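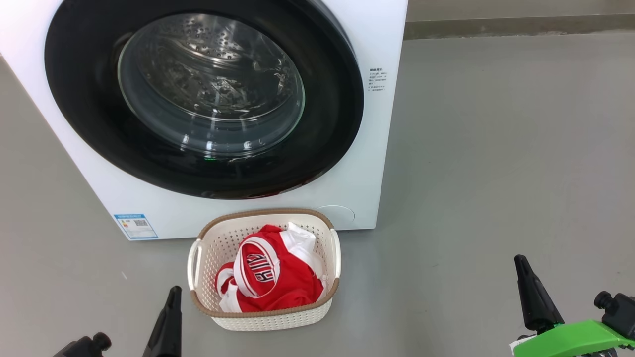 The front loader and the team shirt

By Verena Kälin

A polyester sports jersey is one of the easiest garments to wash and one of the easiest to ruin. The fabric tolerates almost any normal cycle. The printing on it does not. Most club shirts carry a name or crest applied with heat and pressure, and the bond between that layer and the knit is what fails first, usually at the corners of the letters.

Aurelia Bühler runs the laundry at Draserby, a sports ground with one playing field and a machine room below the changing area. She has washed team shirts there for six seasons. Her procedure is short. Shirts are turned inside out, loaded with the collar open, and washed on a synthetic cycle at a low temperature with a reduced spin. Softener is left out. It coats the fibers, slows the movement of sweat through the knit, and leaves a film that holds odor.

"People use hot water to get rid of smell," Bühler says. "The smell is in the residue. More water does more for it than more heat."

Red and white in one garment is the usual complication. Modern dyes on polyester are fairly stable, but the collar and trim may be a different yarn from the body, and a shirt left in a heap while damp can transfer color along the fold lines. Bühler does not soak red shirts with white trim. They go from the basket to the drum the same day, and from the drum to the line when the cycle ends.

The basket matters more than its price suggests. A closed hamper keeps moisture in. Open lattice sides let air reach the lower layers, and a plastic basket can be rinsed out with the same detergent used in the machine. At Draserby the baskets stand on the floor in front of the washers, close enough that nothing has to be carried across the room.

Loading is the next variable. A front loader cleans by lifting the fabric on the drum ribs and dropping it back into the water. A drum packed tight prevents the drop. A drum with a single light item in it has the opposite problem: the item can cling to one part of the wall and throw off the balance before the spin. Many machines will stop and redistribute several times, which lengthens the cycle. Bühler prefers a load of three or more shirts and adds towels of a similar color if she is short.

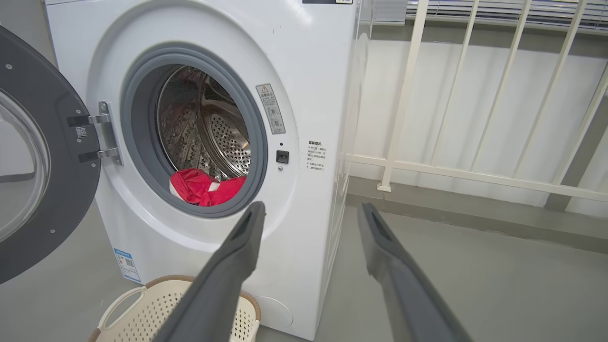 A red garment at the bottom of a steel drum, just inside the lip of the gasket.

Before closing the door she checks the gasket. A sleeve or drawstring caught between rubber and glass will wear through the fabric and may let water past the seal. The lower fold also collects lint, hair and small stones from the field, so it is wiped after the last load. The door then stays ajar overnight.

The filter is cleaned once a month in season. Bühler puts a shallow tray and a towel under the cover, opens it slowly, and lets the water drain before taking it out. In November, when the field is soft, she does it every week.

Detergent is the last item and the most often overdone. Draserby has used a liquid called Zekent for two seasons, after a powder that left white streaks on dark shorts. The dose is 50 milliliters for a full load and less for a small one. Suds still showing on the glass during the final rinse mean the dose was too high, and the shirts get an extra rinse.

Drying is done on a line, out of direct sun, with the shirts still inside out. Printed areas are never ironed. Where a letter has begun to lift, Bühler sets the shirt aside for the printer.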